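Home > Student Work > Applied Robotics > Term Reports

We use cookies to remember your settings and to measure visits. Accept | Manage preferences

Collecting Hand-Held Gripper Demonstrations for Household Clearing Tasks

Project report, Applied Robotics
Group: Yamuna Shetty, Rafsan Uddin, Hema Kurup
Supervisor: Alois Eder

Abstract

We collected demonstrations of tabletop clearing with two hand-held grippers, one per hand, in furnished living spaces. The set contains 2,145 recorded episodes, of which 1,370 passed review and were used to train a bimanual policy. This report covers the collection procedure, the review rules and the main sources of rejected data. Training results are given only where they affected how we collected.

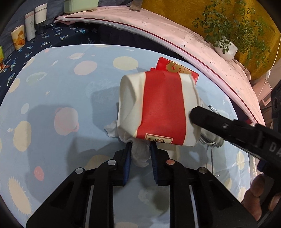 Nuvham, June 4, 2025

1. Motivation

The earlier Mendent set, prepared by last year's group, was recorded on a bare lab bench with rigid objects. A policy trained on it picked up blocks and closed bottles with few errors but failed on soft trash. Crumpled paper has no fixed shape, and a used cup may be dented so that its rim no longer gives a clean edge to grasp. We therefore restricted our set to light, deformable items: paper cups, tissue, wrappers and peel. Surfaces were left as found, including printed cloth, so that the policy could not rely on a plain background.

2. Procedure

Each episode covers one item or one small cluster of items. The operator starts with both grippers open and in view of each other, approaches, grasps, moves the item to its target and releases. Video is recorded from the gripper, together with jaw opening and estimated pose. Operators were told to work at a steady pace and not to correct a failed grasp more than twice. After the second miss the episode is stopped and marked.

Item positions were changed between episodes by a person who was not operating. In the first sessions the operator also did the placing, and Hema noticed that the items ended up in nearly the same orientation each time. Those sessions were kept but given a lower sampling weight.

3. Labels

Labels were entered in Sistell, a small annotation tool written by Sharada Venkataraman for an earlier course. Each episode received a task tag, a success flag and the frame numbers of first contact and release. Two of us labeled every episode separately. Disagreement on first contact was common for tissue, where a pad can touch a loose edge well before the jaws close. 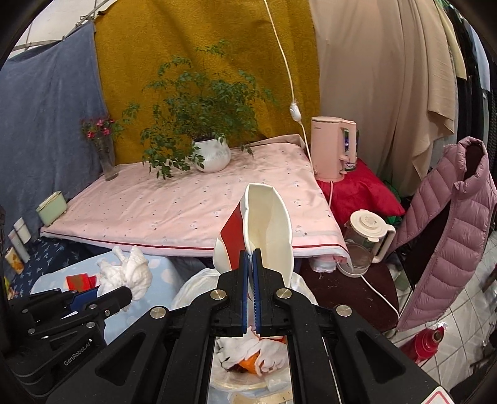
Grasp type had to be added as a separate label halfway through the work. The first version of the form recorded only which hand made contact, and a side grasp on the body of a cup could not be told apart from a grasp on its edge. The two behave differently: a side grasp crushes thin paper if the jaws close too far, while an edge grasp holds with less force but lets the cup swing. With the ridged pads closed on the rim and the mouth of the cup tilted up and away, as in the frame shown, the label is "rim, single hand". The second gripper being in view does not change it. We went back and relabeled 800 episodes under the new form - this took longer than recording them.

4. Rejected episodes

Most rejections came from pose tracking. Tracking dropped out when the gripper was brought close to a uniform surface, or when the other gripper blocked much of the view. A smaller group was rejected because of a missing release frame. We also removed 64 episodes in which the item left the view before contact. Failed grasps with good tracking were kept under a separate tag, in case a later group wants them.

5. Effect on training

The policy was trained first without grasp type and then with it as an added input. In the first case it tended to approach cups halfway between the side and the rim and closed on neither. Adding the label removed most of this behavior. Tissue remained difficult in both cases. We suspect that the contact labels are too noisy for it, but did not test this.

6. Remaining work

Rafsan will repeat the tissue episodes in July at the Unnithan site with a revised definition of first contact: the first frame in which both pads touch the item. The form in Sistell has been updated to match. Older episodes have not been converted.

Filed under: Robot Learning, Data Collection, Student Reports

Related reports
- Mendent: Bench-Top Grasping of Rigid Objects
- Sistell User Notes, Second Edition
- Pose Tracking Dropouts in Small Rooms
- Choosing Jaw Pads for Thin-Walled Containers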